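Vencombe - vocabulário de receitas em português

Versão de 30 November 2018

O conjunto reúne 3,402 linhas de receitas caseiras, transcritas de cadernos e separadas em ingrediente, medida e modo de preparo. Os nomes de utensílios ficam em utensilios.csv.

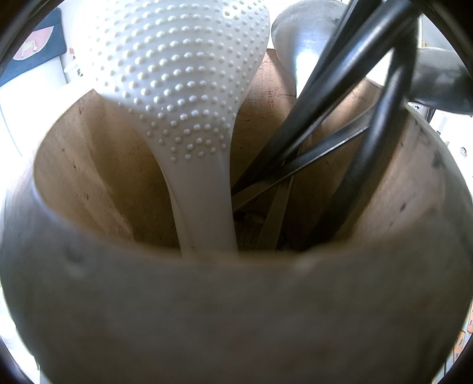

Utensílio branco de plástico num pote de madeira.

Campos: id, texto, medida, região, fonte. São 13 regiões; 9 têm grafia revista. Medidas como "punhado" ficam como no original - não há conversão para gramas. "Panela" e "pote" têm entradas próprias.
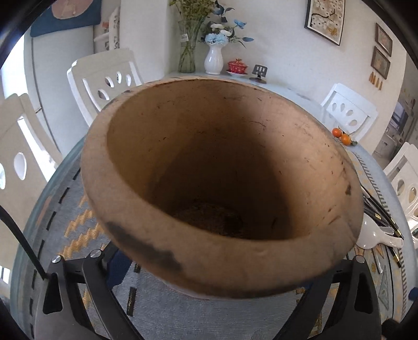 Pote de barro sem esmalte.

O subconjunto Oral traz receitas ditadas, com quase 10 por cento de linhas incompletas. Trechos ilegíveis levam a marca [?].

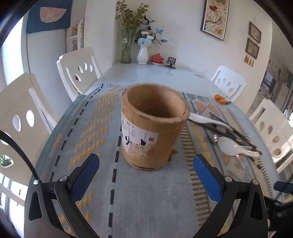
Para carregar, use o leitor Nedent com codificação UTF-8 e ponto e vírgula como separador. O formato Wotum, mais antigo, deixa de ser gerado em março.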